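Pareck Community Help
Search questions, topics or members

Stuck at green belt in judo, grip keeps getting stripped

I've been doing judo for 16 months at a small club in Ernwood and I have run into the same problem for most of the spring. As soon as I get a sleeve and lapel grip, my partner strips the sleeve and I end up fighting one-handed. I'm right-handed and on the lighter side. Against other beginners I can get away with it, but against the brown belts I lose the sleeve almost every time, and then I get pulled forward and thrown with something simple.

Our coach has told me to "grip with the little finger first," which I try to do. It helps for a second or two. After that my forearms are burning and I'm holding on with everything I have. By the third round I can't close my hand properly.

I have a small club tournament in May and I would like to at least get through a match without spending the whole time chasing a sleeve. Should I be doing more forearm work, or is this a technique problem? I already do dead hangs at home, 30 seconds at a time, and my gi is a Fjeld single weave if that matters. Two training nights a week is all I can manage.

tatami_left

Mostly technique, in my opinion. Forearm strength is useful but it won't fix this one.

What you describe sounds like holding too tight the entire time. If you squeeze at 99 percent from the moment you touch the sleeve, you will be tired before anything happens. Hold firmly enough that the cloth doesn't slide, then clamp down when you attack or when you feel the strip coming. In between, let the arm hang some weight on the sleeve instead of pulling with the biceps.

The second thing is where you grip. A lot of newer people take the sleeve halfway up the forearm, where the cloth is loose and there's plenty of room for the other person to rotate out. Try taking it closer to the elbow seam, underneath, and gather a fold of cloth into your palm. You can take it near the end of the sleeve too, but don't put your fingers inside the opening. That is a penalty and a good way to hurt a finger.

Third, do something as soon as you have both hands on. Doesn't have to be a real throw. A foot sweep attempt is enough. People strip grips when they're given time to stand there and do it. If you have to react to their strip every time, you're already late.

A drill we do at the Trurwood club: one person only grips, the other only strips, no throws, one minute, then switch. Move your feet the whole time. When you lose the sleeve, don't reach for the same spot again with a straight arm. Step back, bring your hand home to your chest, and come in again. Reaching is how the brown belts are pulling you forward.
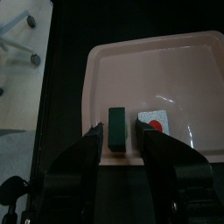
Pink tray with two small blocks.

On the dead hangs, keep doing them if you like, but throw an old gi top over the bar and hang from that. It's much closer to what your hands do in a match. Stop before your grip fails completely and don't do it the night before class. If your knuckles are sore in the morning, take a few days off from it. Finger joints are slow to recover and you will want them later.

ukemi_again

Get stronger. I had the same thing and rope climbs fixed it in one summer. Also check the gi. A single weave is easier for them to hold, and you're the light one, so they get more out of it than you do. A tight sleeve is harder to grab but make sure it passes the measurement at the tournament.

halfstep_h

I'd agree with the first reply over the second one, although the point about checking sleeve size before May is a good one. Clubs are sometimes relaxed about it and then the table at the tournament isn't.

One thing I would add is lapel first. You didn't say which hand you take first. If you're reaching for the sleeve first against someone more experienced, they see it coming. Take the lapel, get your elbow down so your forearm is between the two of you, and go for the sleeve from there. If they strip the sleeve you still have the lapel and you can keep them off you with it. I'm also light and right-handed and this made more difference for me than anything I did in the gym.

Ask one of the brown belts to tell you which grip they're happiest to see from you. Mine told me right away — I was lifting my elbow every time before I reached, and he was just waiting for it.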